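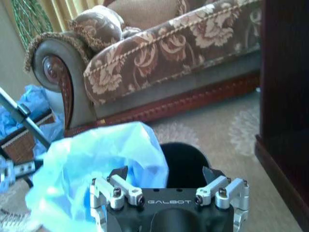

## Putting a new bag in a living room bin

I used to think this needed no instructions. Then I spent a week in June at Isbridge fishing collapsed liners out of the bottom of a small round bin, and I started paying attention to what goes wrong. Most of the advice I found is for kitchen cans. A small bin beside a sofa is more awkward, with less room to work and upholstery in the way.

### What you need

- The bin, emptied
- One bag that fits it (see below)
- A damp cloth
- A tape measure, once, the first time

### 1. Check the size, and ignore the packet

Bag packets give a capacity, and I don't put much faith in it. Two bags sold as the same capacity can be different shapes, and a tall narrow one won't go over a wide rim however hard you pull.

Run the tape around the outside of the rim. Mine is 29 inches. Now lay a bag flat and measure across the mouth, then double it. A bag 19 inches across gives you 38 inches of opening, enough to fold over my rim with slack to deal with later. If the doubled number is smaller than the rim, stop there and use those bags for something else.

I bought a box of 300 Bromo bags before I had measured anything. They do fit, but that was luck, and I still have 173 of them.

### 2. Get the old bag out without tipping it

Gather the top and give it one twist before you lift. Lift straight up. If it sticks, slide a hand down between the bag and the wall of the bin to let air in underneath. Tugging is how you get crumbs in a fringe, and I wouldn't trust any vacuum attachment to get them out again.

Wipe the inside of the bin and let it dry. Scented powders and baking soda in the bottom are often recommended. I tried both and couldn't tell the difference from a clean bin.

### 3. Open the new bag fully

Thin bags cling to themselves. Find the seam, which is the bottom, and go to the other end. Rub the edge between damp fingertips until the layers part.

Then hold one corner of the mouth up and out to the side and let the rest hang.
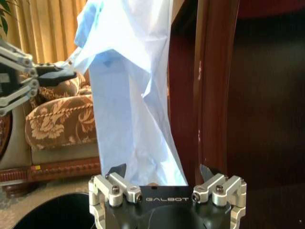 Give it a shake or two, downward, until the lower part drops open. I know people who like to whip the bag through the air to fill it. Hülya Avcı swears by this and she is quick at it, but next to a side table with a lamp on it I'd skip it.

Do your shaking a step away from the sofa. Light plastic will settle on anything, and carved feet and scrolled arms have edges for it to snag on.

### 4. Drop it in and push the air out

Lower the bottom of the bag into the bin and press it down with your fist until it touches the base. Fold the mouth over the rim, starting on the far side and working toward yourself. There will be a pocket of air between bag and bin. Lift one bit of the folded edge, press the bag against the side from inside, and let the edge back down.
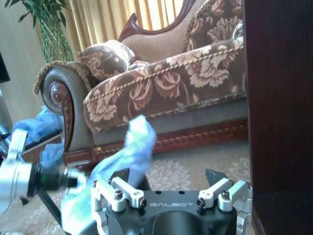

*Blue bag in front of the sofa seat, with more blue plastic on the floor by the armrest.*

### 5. Take up the slack

Pull the extra material to one side of the rim, twist it, and tuck the twist under the folded edge. Turn that side to the wall. Rubber bands work too, though they perish, and the plastic retaining hoops seem to me like a lot of money for a hoop.

### Storing spares under the bag

The popular tip is to keep the next few bags flat in the bottom of the bin. I'm not convinced. It works until the first leak, and then you have a damp stack to throw out. Divina Bautista keeps hers in a drawer across the room, and I've ended up doing the same.

### If it still slips

Check the rim measurement again before you blame the bag. A tapered bin with a smooth lip will shed almost any liner once something heavy goes in, so keep magazines out of it — they belong in the recycling anyway.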